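Six months with Patisach: a small-shop review

I write copy and look after search ads for small businesses, mostly on my own, with one part-time helper when things get busy. So when I say I've been shopping for a rank tracker and reporting tool, please understand that my budget is not an agency budget! I landed on Patisach back in December after a trial of Endavard that went nowhere, and I've used it nearly every working day.

Setup was quick. I had my first client (a flooring company, lovely people, terrible website) loaded in before lunch, with keywords pulled over from a spreadsheet. The import tool guessed most of my columns right and only choked on the one I'd named "misc stuff," so fair enough. It asks for a location for every keyword group, and if you work with local businesses you'll want to slow down there. I rushed it and spent a week looking at rankings for the wrong side of the state.

The daily view is the part I like best. You get a plain list with what moved up, what moved down, and which page is ranking. No giant dials, no cartoon rocket. Endavard had a prettier dashboard, but I was always clicking three menus deep to find out which page had dropped, and by then my coffee was cold and I was cranky.
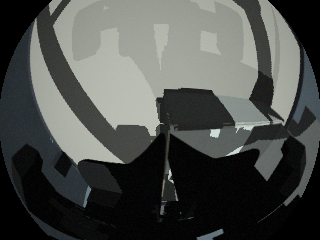 Reports are where I go back and forth. The templates are decent and you can swap in a client's logo and colors, and the scheduled email goes out at 6 in the morning without me lifting a finger. But the text boxes are tiny. I like to write my clients a real paragraph on what happened that month (they read that and skip the charts, every one of them), and Patisach gives you a box the size of a postage stamp, then chops the paragraph up in the PDF. I've started writing my notes in a regular document and pasting them in at the end, and I still have to fix the line breaks.

The ads side is thin. It'll pull in clicks and cost, and you can set an alert for when spend runs past a limit, but you can't compare two date ranges on one screen. I asked support and got a friendly answer from Édgar Rivadeneyra, who told me it was on the list and sent a workaround using exported files. It works okay. I've used it 2 times and both times I grumbled.

Oh, and the content helper! It grades your draft against pages that already rank and suggests words to add. I'd leave it switched off. It wanted me to put "affordable" in a piece on hardwood refinishing 11 times, and no human being wants to read that. The page I wrote my own way is doing just fine on the first page of results.

Pricing: I pay $19 a month for the small plan, and it covers my client list with room to spare. Extra users cost more, and my helper shares nothing with me except the emailed reports, so I haven't bothered. A friend over at Gallardo has the bigger plan for her team and says the permissions are fiddly, with people getting locked out of projects they set up themselves. I can't speak to that one.

One more gripe. The mobile version logs me out constantly. I'll be standing in a client's parking lot trying to check a number before I walk in, and there's the login screen again, and of course the code goes to my email, and of course my email is slow.

Would I buy it again? Yep. For a freelancer or a two-person shop who mostly wants honest rankings and a report that sends itself, it's a good deal at this price. If most of your work is paid ads, try something else first. I've got a trial of Plultthorpe open in another tab for exactly that, and I'll write it up once I've run a full month of campaigns through it.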